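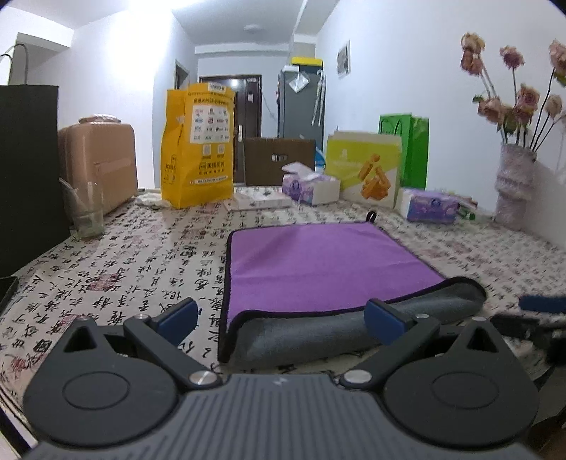 Clearing and Wiping a Cloth-Covered Table: Choice of Cleaning Cloth and Folding Method

Posted in: Student Work > Home and Textiles > Term Projects

Parvaneh Bakhtiari
Submitted Thursday, June 20, 2024

1. Purpose

The project dealt with the care of a shared table that is kept under a tablecloth all year. The table stands in the common room of Khosravi House and is used for meals, parcels, luggage and private study. The tablecloth is cream with black brush-style Chinese characters in columns and faded red seal-like patches. A pale ground shows crumbs and tea marks quickly, while the printed characters hide small dark spots until they are old. The task was to set out a cleaning routine that one person can carry out between uses without taking the cloth off.

2. Materials

2.1 Cleaning cloth. The main cloth is purple on the upper face and grey on the underside, bound all round in black edging, with a small black hanging loop at one corner. It was compared with a plain cotton tea towel and with a thin disposable wipe sold under the name Cestis.

2.2 Cleaning liquid. Clurnine table spray was used at the strength given on the bottle. Plain water was used for the control.

2.3 Items on the table. No special load was prepared. The table was cleared from whatever state it was in at the start of each session. Typical items were paper carrier bags, plastic cups with straws, trays and hard-shell cases. These were recorded by type only.

3. Method

3.1 Clearing. Items were moved in a fixed order. Cups went first, as they are the most likely to be knocked over by a sleeve or a bag handle. Soft packages resting on top of cases were taken down before the case was moved. Bags were lifted by both handles and placed on a chair. Cases went on the floor with the wheels or feet against the wall.

3.2 Dry pass. The purple cloth was laid flat with the coloured face up, then folded in half twice to give a pad. The pad was drawn from the far edge of the table to the near edge in straight strokes, each overlapping the last. Crumbs were collected in a tray held below the table edge.

3.3 Damp pass. The pad was turned to a clean quarter and sprayed. The tablecloth was not sprayed directly. Marks were dabbed from the outside inwards. Rubbing was avoided over the red patches, which have little colour left to lose.

3.4 Finishing. The cleaning cloth was rinsed, wrung and hung by its loop. The table was left clear for 45 minutes before anything was put back.

4. Results

The routine was carried out over one term. The log holds 161 entries, of which two were discarded for missing times. The full set of actions took up to 300 seconds, not counting drying. The clearing stage was the longest part in most entries, and sessions with luggage on the table were the slowest.

The bound cloth held its shape as a pad better than the tea towel. The tea towel slipped open at the third or fourth stroke and had to be refolded. The Cestis wipe picked up crumbs poorly and dragged the tablecloth, which then had to be straightened.

One fault was found with the bound cloth. When it is put down without folding, a side can curl over and show the underside. A curled edge makes the first fold uneven. Smoothing from the centre to the corners before folding removed the problem in every case tried.

No change was seen in the printed characters. A slight paling of one red patch was suspected in December, but the starting colour had not been measured and the point cannot be settled.

5. Limits

Only one tablecloth was used. Grease was not tested. The amount of spray was judged by eye, and a measured dose would be needed before the damp pass could be compared fairly with plain water. The drying time was chosen for convenience and was not varied.

6. Recommendations

Keep the cleaning cloth on a hook within reach of the table. Fold it before use. Clear cups first. Wash it apart from the tea towels, without softener. A colour card should be held against the red patches at the start of any repeat of this work.

Comments (3)

claltance_reader: Did you try the grey side for the damp pass? Mine has two faces as well and I only ever use one.

P. Bakhtiari: Not as a separate test. The pad was turned to whichever quarter was clean, so both faces may have been used. I should have logged it.

Moth: We have a printed cloth like this and vinegar took the red right out. Stick to dabbing.

This site uses cookies to remember your settings and count visits. Accept all | Manage choices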